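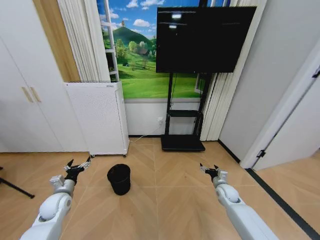
Dos brazos blancos, dos pinzas negras y una papelera en medio del suelo.

¿Por qué se paró el robot? La historia de Kesaria y la papelera

¿Alguna vez has ido a coger un vaso de la mesa mirando hacia otro lado y lo has tirado sin querer? A todos nos ha pasado, a los niños, a los mayores y también a los robots. Hoy te vamos a contar lo que le ocurrió a uno que se llama Kesaria y que está aprendiendo a ordenar habitaciones en el taller Lalter, donde trabajan Coralie Wihongi y Hatem El Fassi.

La tarea parecía facilísima: agarrar una papelera vacía por el borde, levantarla y volver a dejarla en el suelo. Tú lo harías medio dormido. Kesaria lo había hecho bien 74 veces seguidas, y en el taller ya estaban todos tan contentos – demasiado contentos, dice ahora Hatem – cuando llegó el intento siguiente. La pinza bajó, se cerró un poquito antes de tiempo y, en lugar de pellizcar el borde, empujó la papelera. El brazo siguió bajando como si nada, apretó contra el suelo y, de pronto, ¡clac!, los dos brazos se quedaron quietos como estatuas.

¿Se había roto? No, y ahora viene lo más interesante. En las articulaciones de los brazos (que son como tus hombros, tus codos y tus muñecas) hay sensores que notan cuánta fuerza están haciendo. Si un brazo aprieta más de la cuenta, el ordenador da la orden de parar todo. A eso se le llama parada de seguridad. Imagínate que vas por el pasillo a oscuras y tocas algo con la mano: lo primero que haces es detenerte, y ya pensarás después qué era.

Quedaba por averiguar por qué la pinza había fallado, y eso llevó bastante más rato. Coralie revisó los números guardados y encontró al culpable: el robot creía que su mano estaba dos centímetros más arriba de donde estaba de verdad. Para saber dónde tiene las manos, un robot necesita que lo calibren, que es algo parecido a poner en hora un reloj. Con tanto subir y bajar, una pieza de la muñeca se había aflojado un poco, y el reloj, por decirlo así, iba atrasado.

Apretaron la pieza, volvieron a calibrar los dos brazos y empezaron otra vez, muy despacito. Desde aquel día, en Lalter se revisan las muñecas cada 100 movimientos, aunque todo parezca ir de maravilla.

Palabras para recordar

Pinza: la mano del robot. Las de Kesaria tienen dos dedos cada una.
Sensor: pieza que nota cosas, como la fuerza, la luz o el calor.
Calibrar: ajustar una máquina para que sus medidas sean correctas.

Y una norma importante, por si algún día visitas un taller como este: si un robot se queda quieto, no te acerques a tocarlo. Puede estar parado y seguir encendido – avisa siempre a la persona que lo maneja y espera a que te diga que ya puedes pasar.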